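Will a robot ever put my shopping away?

I've been grumbling about housework on here for years, so when my friend Ľubica Šindelář sent me a long message in June about robots doing chores, I dropped everything (the ironing, mainly) and read the lot. She's far more optimistic than I am. She reckons I'll have a machine unpacking my groceries before my knees give out!

My knees and I have doubts. I've got a robot hoover, a Skenis, and I do love it, but it has eaten 34 socks by my count and once spent a whole afternoon under the sofa. It pushes dirt about on a flat floor. Ask it to deal with a bag of any kind and you'd be waiting till Christmas.

And bags are the thing, aren't they? A mug stays mug-shaped. A paper bag crumples the moment you touch it, the top flops shut, and you need one hand to steady it while the other goes rummaging. I do it without thinking, usually while on the phone to my sister.

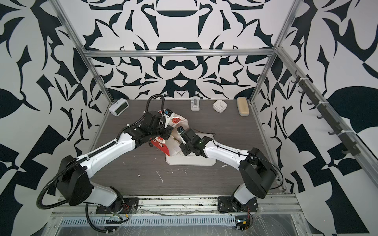 Two arms, one crumpled paper bag, and a tray underneath.

I find that oddly gripping -- all that metal and cable gathered round something I'd have scrunched up for the recycling. Two hands is clearly the way to go, though. I tried emptying a bag of rolls one-handed at breakfast, just to be fair to the machines, and ended up with seeds all down my dressing gown.

Then there's the money. Ľubica says a decent pair of arms could cost over 3,000 pounds one day, and she thinks that's cheap. For that I could have the kitchen at Furnow repainted and still get a new cooker. I'd want it to do the bins as well, and find the lids for the plastic tubs.

So my answer for now is no, not yet, but ask me again when one can manage a fitted sheet. Ľubica has bet me a curry on it and I've told her I'm having the lamb.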